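2024-05-17

Home late, feet sore, and I want to get this down before it goes. Janka Polák had been promising me a visit to the Godasus open day ever since February, and this morning we finally went, she driving and I holding the cake on my lap the whole way (the cake was for her old colleagues, who ate it before we had our coats off).

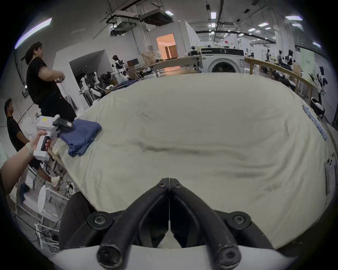

I had expected something like a car factory, all sparks and yellow fences, and it was much more like being let into a very large house where the walls had been forgotten. They are teaching the machines housework! There was a bed with a big cream duvet on it, and a folded navy thing lying on top, and I had to keep my hands in my pockets so as not to smooth out the creases. Janka laughed at me for that. She says I did the same at her sister's.

We stayed longest with the laundry people. A nice young man explained the grippers to me twice, very patiently, and I understood it the second time – or I nodded better.

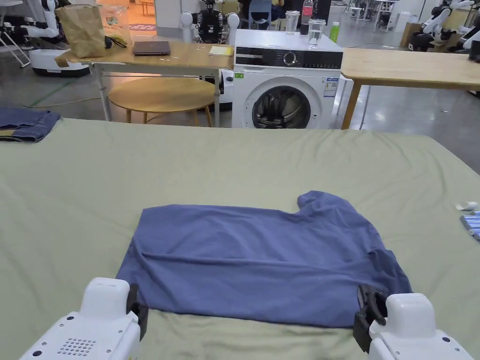

I asked him how many shirts it takes before a machine gets the idea, and he said they had logged 1077 so far on this one task, and that he dreams about sleeves. I told him I raised two boys and have done more than that without any logging. He wrote it down, bless him.

Soup afterward at Vaněk, too salty, but the bread was good and we talked until 7. Must call Janka tomorrow about her cake tin, which I have carried home by mistake.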